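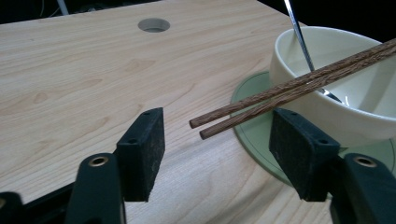 Long, thin objects are the part of the tableware set that Grernex budgets the most time for. The company collects hand-held gripper demonstrations for a manipulation model called Sender, and its task sheet divides table work by the shape of the thing being moved. Bowls, cups and plates are on the first page. Chopsticks have a page to themselves. Two of them lying across the rim of a bowl, side by side, with their blunt tips out over the bare table, can be approached from the tips, from the middle or from above the bowl, and each approach asks for a different wrist angle. With a spoon standing in the same bowl, some of those angles are no longer available. The sheet calls this a crossed start and requires it in a fixed share of episodes.

An episode at Grernex is one continuous recording from the moment the operator presses the foot switch to the moment the operator presses it again. It contains video from each gripper, video from the head, the opening width of the jaws and the position of both hands. The tableware set calls for 3,000 accepted episodes, divided among 153 starting layouts. The layouts are printed on cards and drawn in shuffled order, so that an operator does not repeat the same motion all morning and drift into a habit the model would then learn.

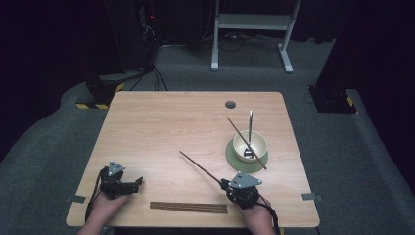 By Jhosep Villanueva
Filed under: Robotics, Data

The grippers carry small marker plates on top, dotted in a pattern the tracking software can recognize. Hand position is computed from those dots. If a sleeve or a forearm covers a plate for more than a few frames, the position estimate jumps, and a reviewer has to decide whether the gap can be filled or the episode thrown away. Operators are taught to keep their elbows out and their cuffs rolled.

Both hands are recorded even when only one is working. Early versions of the protocol let the operator put the idle gripper down, and the resulting model treated a stationary left hand as a signal that the task was nearly over. Under the current rules the idle hand stays up, jaws just clear of the table, and may be brought in at any time to steady an object.

The grasp itself is simple to describe. The pads close on the stick near one end, the stick is lifted, and it is carried to its target without touching the dish. The difficulty is in what happens between the pads. A chopstick held at one end has most of its length hanging free, and a small rotation at the pads becomes a large movement at the tip. The foam facing adds friction but also gives a little, so the stick can settle after the jaws have stopped. Sender's training code reads jaw width at every frame, and that settling appears in the data as a slow drift. The first filter Grernex wrote removed it as noise. The second one leaves it in. 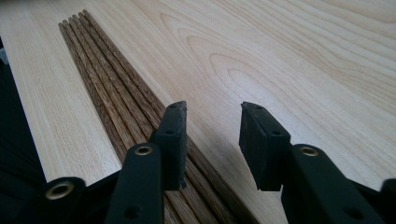 Review takes longer than recording. Each episode is watched by 2 people working separately, who mark the first contact, the lift and the release. Where their marks disagree by more than 4 frames, the episode goes to a third reviewer. Most disagreements are over first contact, which is hard to place when a black pad comes down beside a dark stick and the edge between them is lost in shadow. Reviewers may use the jaw width trace to settle the question, but only after entering a mark from the video alone.

Failed grasps are kept under a separate label. A stick that rolls away and is picked up on the second try counts as a recovery, and recoveries are accepted in full provided the operator did not release the foot switch. Zirkska, which supplies the review software, added a field for them in March. Before that they were stored as ordinary successes, and the older batches are still being relabeled by hand at the Inskip office.

The next page of the task sheet covers flat lids.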